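Cordeiro Passing Notes: data card

Version 2. Maintained by Amirhossein Golestani and Wagner Brandão.

What this is

A table of midfield passes from one season of semi-professional football, logged by hand from match video. There are 3,000 rows, one per pass, covering 11 matches played by Trostov and their opponents. It was put together to check a claim that gets repeated a lot in match reports, namely that a team's best passer can be picked out by his assist count. We doubted it when we started and we doubt it more now, though the data is thinner than we would like and you should not take our word for it.

Why we bothered

Trostov's number 8 was written up all spring as the man who made the side tick. He had the assists to show for it. When we watched the matches back, a fair share of those assists were short square balls to a forward who then beat two defenders on his own. The pass that opened the game up had often come earlier, from someone who got no credit at all. One season of one team proves very little, but it was enough to make us want a proper log.
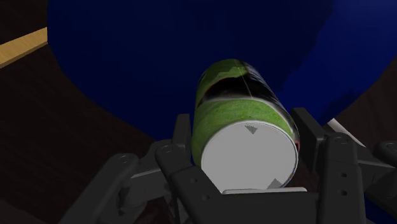 How passes were logged

Each of us watched every match separately and filled in a sheet. Where the sheets disagreed we watched the clip again together and argued until one of us gave in. That is a poor way to settle anything, and the column called "disputed" marks every row where it happened. If your result goes away when you drop the disputed rows, you don't have a result.

Throw-ins, goal kicks and corners are left out. Free kicks are in if they were played short. A pass that was meant as a shot, or a shot that was later called a pass by the scorer's friends, is logged as whatever it looked like to us at the time.

Columns

match: the match number, in order of play
minute: minute on the match clock, rounded down
passer: shirt number
receiver: shirt number, or blank if the ball went to an opponent or out of play
zone_from, zone_to: pitch zones, see zones.txt
pressure: none, some or heavy
led_to: shot, goal, foul, loss or nothing
disputed: yes or no

We have been asked to turn "pressure" into a number. We won't. It is a judgement made from a single camera on the halfway line, and giving it a decimal point would only make it look better than it is.
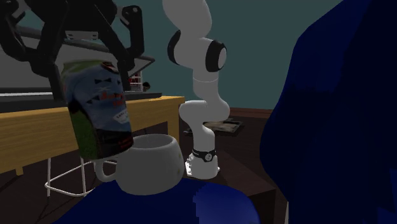 Known problems

The video for the away match at Bostiro starts late, so the opening minutes are missing. The floodlights there are weak and shirt numbers on the far side were sometimes guessed from the way a player runs. Those rows are marked as disputed even where we agreed.

Drultura changed their shirt numbers at half-time in one match after a kit mix-up. We have corrected this in version 2. Version 1 gives their left back credit for a very good second half that he spent on the bench.

Passes by the losing side are probably under-counted. When a team is chasing the game the ball moves quickly and scrappily, and it is easy to miss a touch. We found several when we rechecked and assume there are more.

What it should not be used for

Please don't rank players with it. We have already seen a "top creators" list made from version 1, with no mention of minutes played, and it put a substitute second on the strength of one lively evening in June. Nor does the table say anything useful about defending, pace, attitude or what anybody is worth in a transfer.

It may be of some use if you want to look at how attacks begin, or to see how far two people watching the same match can differ. The second of these interests us more than it did at the outset.

Changes since version 1

Drultura shirt numbers corrected.
"disputed" column added.
"quality" column removed. Wagner had marked generously and Amirhossein had not, and no amount of averaging was going to fix that.

Corrections

Send the match number, the minute and what you think happened. A link to the clip helps. Messages telling us that the number 8 is obviously the best player in the league have been read — they have not changed any rows.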